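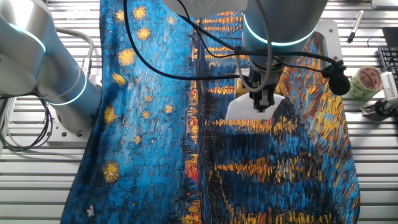 Clasten ist eine offene Sammlung zu bedruckten Stoffen mit Gemäldemotiven: Fotos, Farbwerte und Pflegenotizen, alles an einem Ort und frei benutzbar. Angefangen hat es mit einem einzigen Nachtmotiv im Stil von van Gogh, in das ich mich sofort verguckt habe. Goldgelbe Sterne auf Cyan, Kobalt und Marine, dazu die langen Lichtstreifen in Orange und Gold auf dem dunklen Wasser – so ein Tuch verträgt auch ein paar Falten, und auf den geriffelten Schienen eines Aluminiumtischs leuchtet es erst recht! Intern heißt das Motiv Nerkgate, und unter diesem Namen liegt es auch im Ordner.

Stand: 16. Februar 2026
Pflege: Manon Perron
Sprache der Notizen: Deutsch

Inhalt

motive/ – ein Unterordner pro Stoff, derzeit 25
fotos/ – 182 Aufnahmen, nach Motiv sortiert
farben/ – 196 Farbwerte als CSV, Spalten: motiv, zone, name, lab_l, lab_a, lab_b
pflege/ – kurze Textdateien zu Waschen, Bügeln und Lagern

Farbzonen
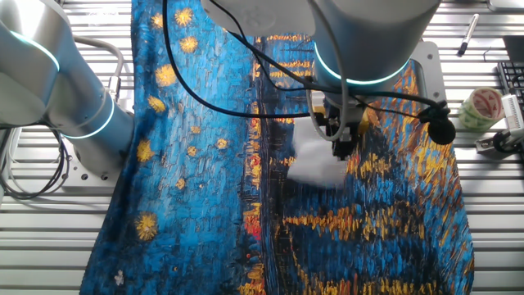 Jeder Stoff wird in Zonen zerlegt, bevor überhaupt ein Farbwert in die Tabelle kommt. Ein einzelner Mittelwert über das ganze Tuch ergibt nämlich bloß ein müdes Graublau, und das wird keinem dieser Drucke gerecht. Beim Nachtmotiv bietet sich die Teilung geradezu an: der hellere Himmel in Cerulean und Türkis, das tiefere Blau des Wassers und dazwischen das dunkle Band mit seinen kleinen roten und orangefarbenen Tupfern. Die Sterne laufen als eigene Zone. Das gilt auch für den ganz kleinen, blassen, den ich beim ersten Durchgang glatt übersehen hatte.

Zonennamen sind kleingeschrieben und ohne Umlaute: himmel, wasser, band, stern, licht. Wer eine neue Zone braucht, trägt sie bitte zuerst in zonen.txt ein. Doppelte Namen haben uns im Mai einen ganzen Abend gekostet.

Die Umrechnung nach sRGB übernimmt das kleine Skript didier. Es liest eine CSV ein und schreibt eine Palette als PNG daneben. Acht Felder pro Zeile sind voreingestellt, mit --breite lässt sich das ändern.

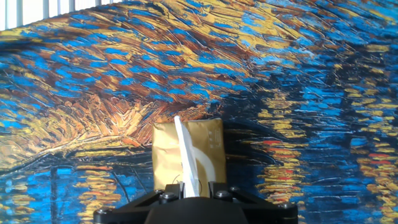
Bei sehr kräftigen Orangetönen rundet didier noch etwas grob, da freue ich mich über jede Verbesserung. Die Rohwerte in der CSV bleiben davon unberührt, man kann also jederzeit neu rechnen.

Ausrichtung

Gemäldedrucke liegen auf den Fotos mal so, mal so herum. Die Dateien werden nicht gedreht! Im Feld lage steht stattdessen, auf welcher Seite der Himmel zu finden ist: links, rechts, oben oder unten. Für die Suche nach Sternen oder Lichtstreifen spart das viel Geblätter.

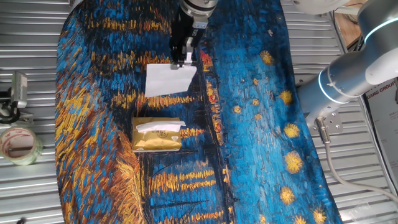

Nerkgate, lage = rechts. Sternenhimmel auf der rechten Seite, über dem Tuch ein dünnes weißes Blatt.

Bekannte Lücken

Fadenzahl und Flächengewicht fehlen bei den meisten Stoffen.
Rückseiten sind bisher kaum fotografiert.
Glanzlichter auf den gedruckten Pinselstrichen können Farbwerte nach oben ziehen. Verdächtige Zeilen tragen ein g in der letzten Spalte.

Mitmachen

Neue Stoffe sind herzlich willkommen, gern auch schräge Motive. Ein Foto der ganzen Fläche und eines der Webkante reichen für den Anfang. Die Vorlage liegt unter motive/_leer, den Farbabgleich nach Ruiz-Ortega erklärt abgleich.txt im selben Ordner.

Lizenz

Texte und Tabellen: CC BY 4.0. Bei den Fotos bitte die Datei rechte.txt im jeweiligen Motivordner beachten.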